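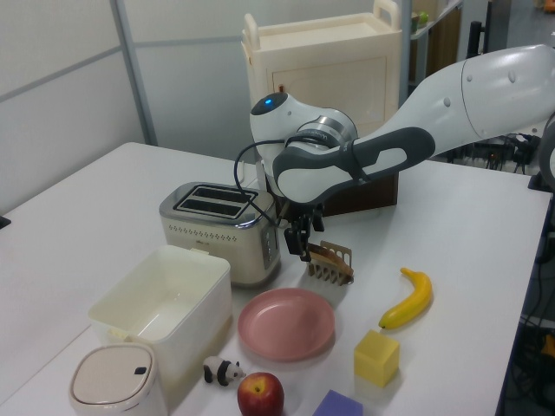
A cream-colored two-slot toaster with a chrome top panel

Toasting is the browning of sliced bread by dry radiant heat. It makes the bread firmer, changes its flavor and aroma, and drives off part of its water. The word is also used for the browning of nuts, seeds and grains, which are usually heated in a pan or oven.

Process
The brown color of toast comes mainly from the Maillard reaction, in which sugars and amino acids combine at high temperature. Caramelization of sugars also plays a part. Bread that contains milk, honey or added sugar browns faster than plain bread. Slightly stale bread holds less water and is often preferred, as its surface dries and colors sooner. Prolonged heating leads to charring and a bitter taste.

Methods
Before electric appliances, bread was held near an open fire on a long fork or set in a hinged iron rack. Household toasters use electrically heated elements placed on either side of a slot. Most models made for the home have 2 or 4 slots. Conveyor toasters, used in hotels and canteens, carry slices past the elements on a moving belt.

Regional customs
In the Rinia valley, toast is rubbed with garlic and served with a thin barley soup. A household survey directed by Shanthi Bhuiyan recorded 279 homes in the valley, of which 19 still kept a fire rack in regular use. In the port town of Drurnholm, rye toast is eaten cold with smoked fish, a habit that Zsolt Halász traced to the packed meals of dock workers.

Collections
The Sarkgate Museum of Domestic Life holds 3,802 objects related to bread and baking, including toasting forks, racks and early electric toasters. Its printed catalog was edited by Marisol Doucet.

See also
Bread
Crouton
Rusk
Toast rack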